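Ritthorpe Open Day: What We Saw and What We Made of It
Project report, Unit 2: Automation at Home and Work
Submitted 2022-09-22

Our group picked the open day at Ritthorpe over the bottling plant tour, mainly on the strength of a rumor about free lunch. There were sandwiches. We mention this first so the rest of the report can be read as unbiased.

The lab has several projects running, and the one we were assigned to watch was called Pondomlow, a two-armed robot that handles laundry. The guide gave us a talk beforehand on why laundry is hard. A box stays the same shape when you pick it up and a shirt does not, so the robot can't rely on knowing in advance where the edges will be. Two of us wrote this down. One of us was still thinking about the sandwiches.

For the demonstration we stood behind a strip of tape and were asked to keep our voices down, which made it feel a little like watching golf. The robot was working with an orange-red piece of cloth at a front-loading washing machine, with a woven tray below its grippers. 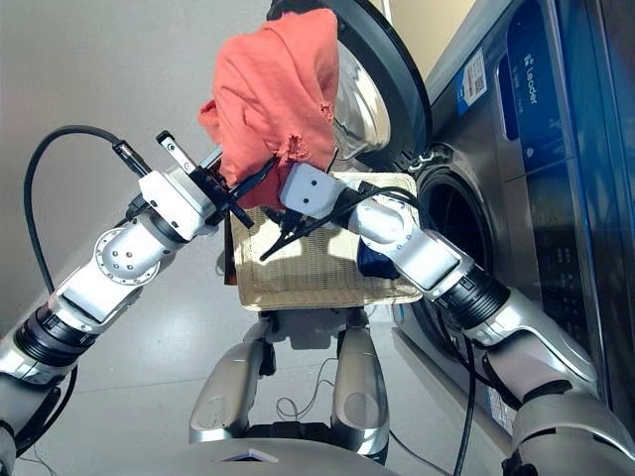 Our first question was about speed. The guide said speed comes last, after not tearing things and not dropping things, and that anyone hoping to be rid of their chores by March should make other plans. According to the project handout, Pondomlow's software has been trained on 3,000 practice runs, of which 1,000 were thrown out for various reasons. We asked what the reasons were and got a long answer about sleeves.

We also asked why it needs two arms. With a single gripper the cloth just hangs there and folds over itself. A second one can spread it or steady it, but then the arms have to stay out of each other's way, and the planning for that is handled by a separate program called Zacharias. We did not fully understand Zacharias. Our diagram of it is in the appendix and should be treated gently.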